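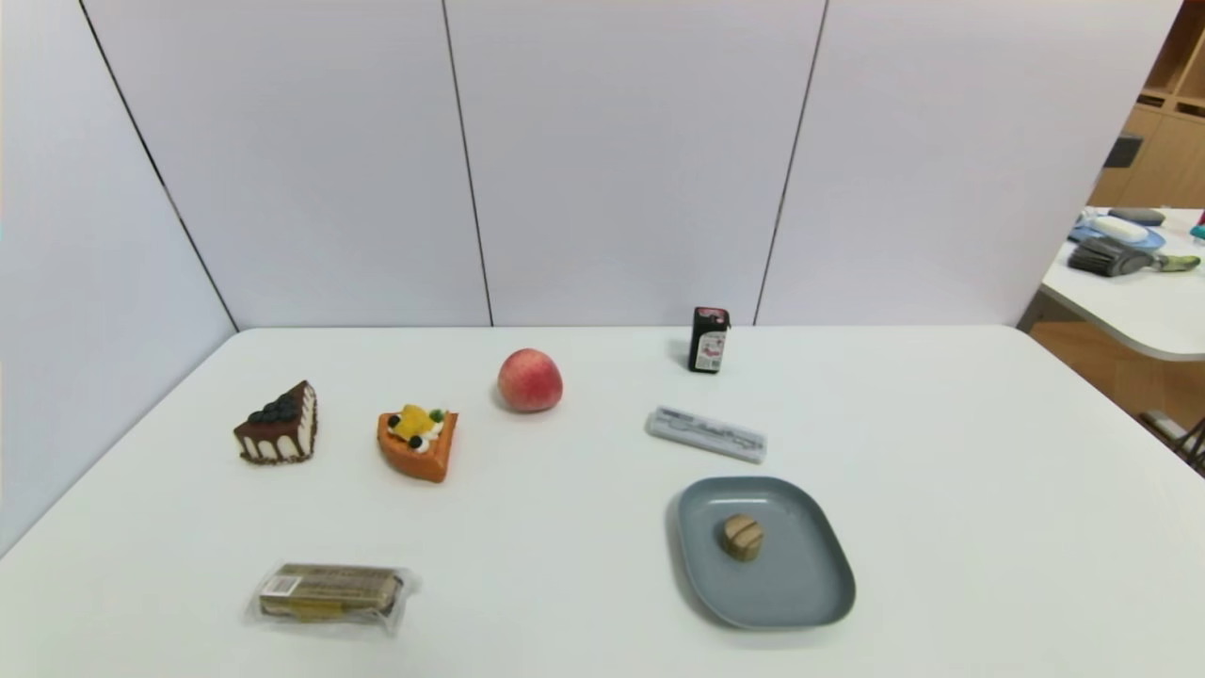 Seit Februar teste ich den Tischgreif-Dienst von Tastilik. Man bucht einen Zugang, beschreibt die Aufgabe in einem Satz und bekommt eine Steuerung für den eigenen Arm zurück. Ich schreibe hier auf, was damit geht und was nicht, Beitrag für Beitrag. Meine Standardaufgabe heißt »Gebäck auf den Teller«. Auf dem weißen Tisch liegt der kleine gestreifte Keks schon auf dem graublauen Teller, das Tortenstück mit den Beeren und der verpackte Riegel liegen noch daneben. Der Pfirsich soll bleiben, wo er ist.

Zum Umfang: Im Paket sind die Software, ein Kamerahalter und 2 Paar Greiffinger. Der Arm ist nicht dabei. Ich benutze einen älteren Lacroix, der stand hier sowieso. Laut Anleitung gehen auch die Arme von Ulleck, das habe ich nicht probiert.

Einrichtung hat einen Nachmittag gedauert. Kamera anschrauben, Kalibriertafel auf den Tisch, Arm nacheinander in die angezeigten Stellungen fahren. Beim ersten Mal ist die Kalibrierung abgebrochen, weil die Tafel spiegelte. Mit matter Folie drüber lief sie durch.

Die Aufgabe tippt man als normalen Satz ein. Deutsch wird verstanden, auch Nebensätze. »Leg das Gebäck auf den Teller, aber nicht den Riegel« hat funktioniert. Bei »alles Süße« hat er nach dem Pfirsich gegriffen. Kann man so sehen, war aber nicht gemeint.

Durchsichtige Folie ist die Schwachstelle. Verpackte Riegel greift er oft am überstehenden Ende der Hülle, dann hängt das Ding schief und rutscht beim Anheben weg. Wer viel mit Folienverpackungen arbeitet, sollte vorher einen Probezugang nehmen.

Flache, schmale Schachteln gehen mit den weichen Fingern schlecht. Mit den harten Fingern klappt es, dafür drücken die am Tortenstück zu fest zu. Wechseln muss man von Hand, vier Schrauben, der Inbusschlüssel liegt bei. Einen automatischen Wechsler gibt es von Tastilik bisher nicht.

Gut gefällt mir das Protokoll. Zu jedem Griff gibt es ein Bild und die geplante Greifstelle, man kann also nachsehen, warum er danebengegriffen hat. Der Export geht als Tabelle. Die Spaltennamen sind allerdings nur auf Englisch und zum Teil abgekürzt.

Stand 11.03.2023: 200 Griffe sind gespeichert, mehr nimmt der kleine Tarif nicht auf. Danach wird der älteste überschrieben. Das steht in der Preisliste nur im Kleingedruckten, deshalb schreibe ich es hier groß hin. Wer die Daten braucht, muss vorher exportieren.

Der Support antwortet. Abdelilah Tazi von Tastilik hat mir zur spiegelnden Tafel am nächsten Morgen geschrieben und eine neue Druckvorlage mitgeschickt. Auf die Frage nach den Folien kam nur, dass daran gearbeitet wird. Einen Termin wollte er nicht nennen.

Gefragt wurde nach dem Vergleich mit Zastwood. Deren Dienst hatte ich letztes Jahr im Test. Die Kalibrierung ging dort schneller, dafür musste man jedes Objekt vorher einzeln anlernen. Für immer gleiche Teile würde ich Zastwood nehmen, für gemischte Tische eher Tastilik.

Ich verlängere erst mal um zwei Monate im kleinen Tarif. Als Nächstes kommen die flachen Schachteln noch mal dran, mit Gummiauflage auf den harten Fingern. Ergebnisse hänge ich unten an den Thread.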